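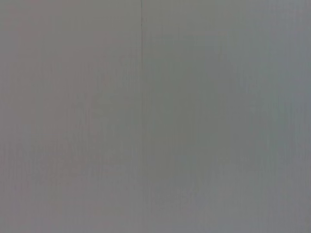

Grey, with a line in it.

Search posts Search

1/ I have now spent 50 days trying to choose a paint colour for a small kitchen in Ulbridge. A thread, mostly for my own benefit.

2/ The shop has 1392 colours. I know this as it says so on the door, as if it were good news. I went in for grey.

3/ Grey is a family, apparently, and they don't get on. There's one called Lysenko that is plainly green until you pay for it, then it's blue.

4/ Tester pots are how they get you. You buy one to save money. I own enough of them to paint the kitchen twice, in stripes.
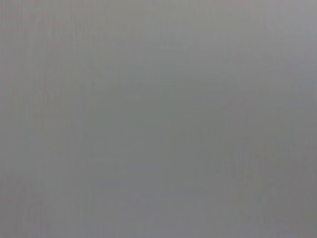

5/ and the man at the counter says you have to live with a sample through all the light. Morning, noon, lamp. In February the light in my kitchen lasts nearly as long as a boiled egg, so that part was quick.

6/ My sister came round and said they all looked the same. She is no longer being consulted.

7/ The price. Gatiline do a decent tin for less than I feared. Fasetti want 89 quid for theirs, and it's called Quiet Harbour - I've been to a harbour, it was all gulls and a burger van.

8/ Things I've learned so far, in no order:

- Two coats means three.
- "Wipeable" means you may wipe it once.
- Bright plates make every grey look dirty, and so does snow, and so does a clean shirt. 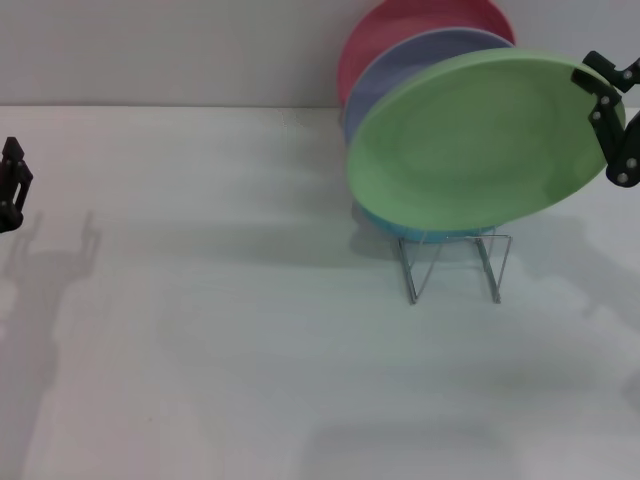
- The lid never goes back on properly. Buy a rubber mallet.

9/ Current favourite is the one I picked on day one. Going back for a big tin tomorrow, if they haven't renamed it.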